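3.2 Setting out a tray place

Use this section for each single place served on a tray. For shared tables, go to section 3.4.

You will need one Lokstead tray, one bowl and one saucer or small plate from the same set. Do not mix sets. Van Acker bowls look similar but have a wider foot and will slide on the tray.

1. Wipe the tabletop and let it dry.

2. Set the tray in the middle of the table with one long side toward the guest. Leave at least 4 inches of clear table on the right.

3. Put the bowl and its saucer down on the clear part of the table, to the right of the tray. Check both rims for chips. Set chipped pieces aside for return to Meddale.
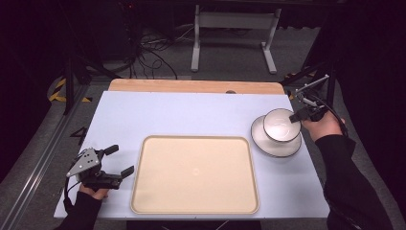
4. Take hold of the bowl by the rim or by the outside wall. Lift it straight up before moving it sideways — dragging it will mark the tray.

5. Lower the bowl onto the tray. Keep it inside the raised rim on all sides, with room left for the spoon and napkin.

6. Leave the saucer on the table until the bowl has been filled. It goes on the tray last, if the guest has asked for bread.

Note: The tray holds one bowl and one saucer. A second bowl needs a second tray.

Caution: Bowls may be warmed to 180 °F before serving. Do not warm the trays. They will warp, and a warped tray will not sit flat again.

To clear the place, work in reverse. Take the bowl off first, put it back on its saucer and carry the two together. Trays are stacked separately, no more than 22 high, rims up. 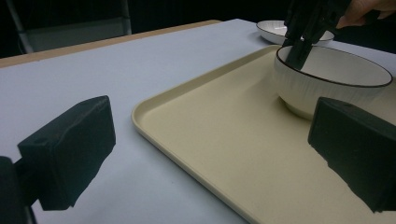

PARTS AND REORDERING

Tray, cream, rounded corners: order number 401
Bowl, white, dark rim: sold with saucer only
Replacement pieces: allow some four weeks

Send orders to Anouk Declercq at the Jurnent office. Give the order number and the quantity. Orders for trays placed before the end of September ship together with the winter linens — tell the office if you need them sooner.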